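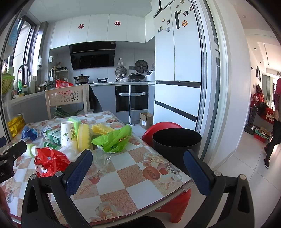 # Chapter 6: Reaching the Small Destination

Most visitors to Astska arrive by road. The town lies at the upper end of a narrow river valley, 84 km from the rail junction at Dalton, and the last part of the route climbs through pine forest before dropping to the old bridge. There is no airport. A bus leaves Dalton in the morning and comes back in the late afternoon, so a visitor who uses it either has a short day in the town or stays the night.

This chapter is concerned with access, meaning the ease or difficulty of getting to a place. Chapter 5 looked at what draws people to a destination: its buildings, festivals, scenery and food. Here we turn to the journey itself and to the ways it shapes the kind of visitor a town receives. We will use Astska as our main case and come back to it in each section. Prado, a beach town on the coast road, and Numwood, a market town with its own rail stop, are brought in for comparison.

## Key terms

**Gateway:** the place where most travelers change from long-distance to local transportation. Dalton is the gateway for Astska.

**Access cost:** the total of money, time and effort spent in reaching a destination from the gateway. It is usually larger than the price of the ticket.

**Shoulder season:** the weeks on either side of the busiest period. In Astska the shoulder season begins in September, when the schools have gone back but the mountain road is still clear.

**Terminal destination:** a place at the end of a route, which travelers do not pass through on the way to somewhere else.

## A town at the end of the road

Astska has a permanent population of 1,872. It grew up beside a ford, and for a long time it served drovers moving sheep between the high pastures and the lowland markets. The lanes around the main square are still laid out to suit animals on foot, with wide entrances that narrow toward the holding yards. Several of these yards are now courtyards of guesthouses.

When the drove trade ended, the town lost its reason for being on a route. The road beyond it was allowed to fall out of use, and Astska became a terminal destination. Anyone who goes there today has chosen to go there. Compare this with Numwood, where a good share of the café trade comes from people waiting for a connecting train. A Numwood café owner can count on customers who had no plan to visit. An owner in Astska can't.

The geographer Þórarinn Egilsson, who studied the valley over three summers, argued that being hard to reach had protected the old center. Coaches cannot turn in the square, and the bridge has a weight limit. His student Frida Eyvindsson later questioned this view. She found that the limit had mainly changed the timing of visits — drivers parked on the near bank and gave their passengers a short stop, so the lanes were crowded at noon and almost empty by 4 p.m. In her account, the bridge kept the coaches out but did little to slow the flow of people, and it gave the guesthouses no benefit at all.

Both positions are set out in full in Section 6.2. As you read them, pay attention to what each writer treats as a cost. For Egilsson, a cost is mostly damage to the fabric of the town. For Eyvindsson it is income that residents might have earned and did not.

## Measuring access

Distance on a map is a poor guide to access. Prado is farther from its gateway than Astska is from Dalton, but the coast road is flat and buses run through the evening. A family can decide at breakfast to go to Prado and be on the beach before lunch. The same family going to Astska has to look up the bus, check the weather on the upper road and, in the high season, reserve a room.

Section 6.3 introduces a simple method for comparing places like these, developed by Ankit Bansal and Kumiko Hirose. It scores a journey on travel time, price, number of changes, and how often the service runs. The method has limits. It says nothing about comfort, and it treats every traveler as if he or she were able to walk, carry luggage and read a timetable. We return to these problems in Section 6.4, which deals with older visitors and visitors with disabilities.

## Before you read on

Choose a small town that you know and that is not on a main route. Write down how a visitor without a car would get there, starting from the nearest gateway. Include the waiting time between each stage of the trip and the last departure of the day in the other direction. Keep your notes — you will need them for the exercise at the end of Section 6.3.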